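Ticket 549: Stacking bowls won't nest properly
Product: Stundell picnic set, plastic bowls and cups
Status: Solved
Opened: 23 Feb 2019

What's wrong
I love this set, the colours cheer me up every time I open the cupboard! But when I try to put it all away in one pile, the bowls wobble and the pile ends up too tall for my shelf. The cups jam as well, and I had a real tug of war with a purple one.

First reply from Harport help desk
Great set to own, and this is a lovely easy one to sort out! Please lay everything out on a cloth before you stack, so you can see the sizes side by side. A felt-like cloth is brilliant for it, as the bowls don't skate about.

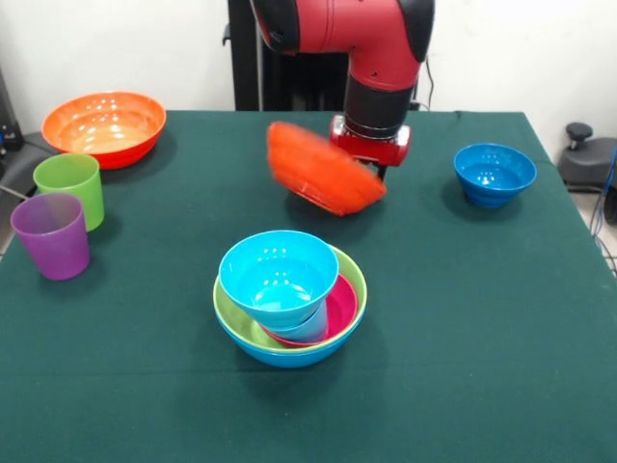

Bowls and cups out on a green cloth, with some of the bowls already nested in the middle.
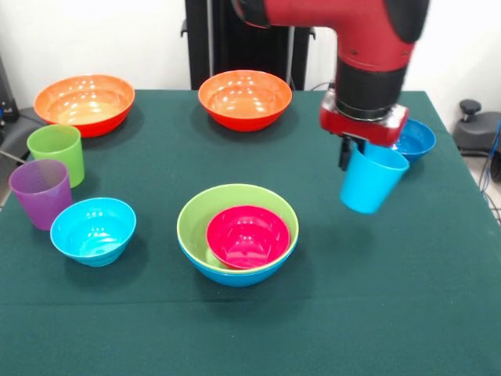

Step 1: Sort by size, never by colour
Wide bowls go at the bottom, small ones on top. I know matching colours is tempting (I do it too!) but two bowls of the same size grip each other and sit high.

Step 2: Keep the cups apart
Stack them on their own and drop them in with no twisting. If two have jammed, stand the outer one in warm water for a bit and pull straight.

Customer update
It worked! The pile fits with room to spare, and the purple cup is free. I'm doing the Hirkitz lunch boxes next.

Linked tickets: 527, 1,732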